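Feature: The Water Bill on Skorkgate

25 May 2019

Sinan Soylu kept his water bills in a shoebox for years before he read one closely. When he did, in May, he found that his household of two was paying for far more water than the one next door.

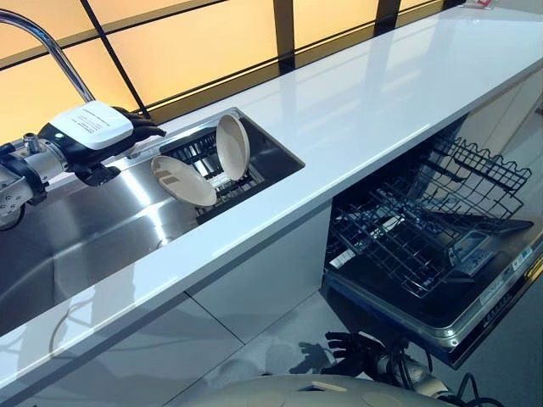
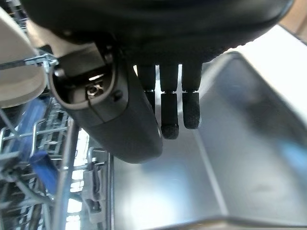
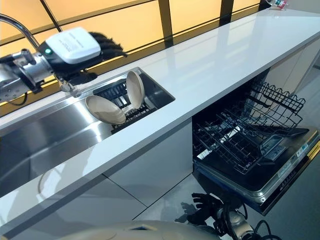 Soylu lives on Skorkgate, a street of older row houses where the pipes went in long before anyone thought about meters. Most owners there paid a flat rate until 2000. After that the city put in meters, and people began to compare numbers over the fence.

The first thing he checked was the toilet. He put a few drops of food coloring in the tank, waited, and found color in the bowl. A worn flapper was letting water through day and night. The new part cost less than lunch and took him 2 tries to fit, the first time with the chain too short.

That did not explain all of it. The street sits low, and pressure at his front tap measured well over 60 pounds per square inch, high enough to wear out washers early. A plumber from Jirik, a small firm over on Ruvgate, set the valve down to 50. Soylu says the shower feels the same to him. His wife disagrees, and they have left it there.

Outdoor use is harder to settle. The Zapata side of the neighborhood has deep yards and old fruit trees, and people water them by habit, often at noon. Some have switched to early morning. Others have let the grass go brown and kept the hose for the trees – a choice that still starts arguments in August.

Meter reading itself is simple. Turn off every tap in the house, write down the number, and go out for an hour. If the number has changed when you get back, water is going somewhere. Soylu now does this on the first of each month and pencils the result on the inside of the cellar door.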